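Perguntas frequentes - Boas práticas nas bancadas de dois braços

Reunimos nesta página as dúvidas que mais chegam ao laboratório Bulari, de quem está começando e também de quem já trabalha conosco faz tempo e gosta de conferir (fazem muito bem!). Última revisão: 24/3/18.

Preciso de treinamento para usar a bancada?
Precisa, sim, mas não se assuste. São 90 minutos com a Modupe Okafor, que tem uma paciência enorme, e depois 4 sessões acompanhadas. Quem vem da unidade Drosmont pode aproveitar as sessões que já fez por lá, desde que traga a ficha assinada.

Posso pôr a mão na mesa com os braços ligados?
Não, nem que seja só para endireitar uma pecinha. Pause o programa, corte a alimentação dos motores e só então estenda a mão. Sabemos que dá preguiça na décima vez em que um bloco cai de lado - a regra vale para a décima vez também. E atenção: a pausa no programa não substitui o corte de energia.

Como devo distribuir as peças antes de começar?
Com folga entre elas e sem capricho demais. Peças giradas, umas de quina e outras retas, são bem-vindas, e a arrumação deve mudar de uma rodada para outra. O que pedimos é que sobre espaço para os dedos da garra entrarem sem esbarrar no bloco vizinho.

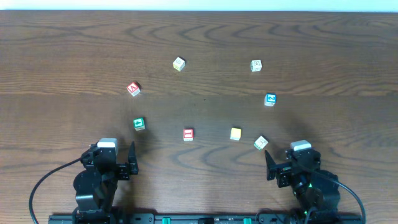 Blocos do alfabeto espalhados em arco diante dos dois braços.

E os cabos, por onde passam?
Por fora, sempre: o do braço esquerdo sai pela esquerda e o do direito pela direita, com uma curva generosa para não repuxar. Nenhum cabo deve cruzar a área onde ficam as peças. Se o seu insiste em escorregar para dentro, fale com o Sohail Bukhari, que guarda presilhas na gaveta de baixo.

De quanto em quanto tempo se revisam as garras?
A cada 1.000 ciclos, ou antes, se você ouvir um estalo ou sentir folga nos parafusos do punho. Anote tudo no caderno da bancada, mesmo quando não houver nada a trocar.

Uma rodada que deu errado pode ser apagada?
Por favor, não apague! Marque como falha, escreva uma linha contando o que aconteceu e siga em frente. O Kalevi Partanen lê essas anotações com carinho e muitas das regras desta página nasceram delas.

Posso deixar o programa rodando e ir tomar um café?
O café espera um pouquinho. Alguém treinado precisa ficar ao lado da bancada, com a parada de emergência ao alcance da mão. Para ausências curtas, desligue os motores e deixe o aviso na mesa.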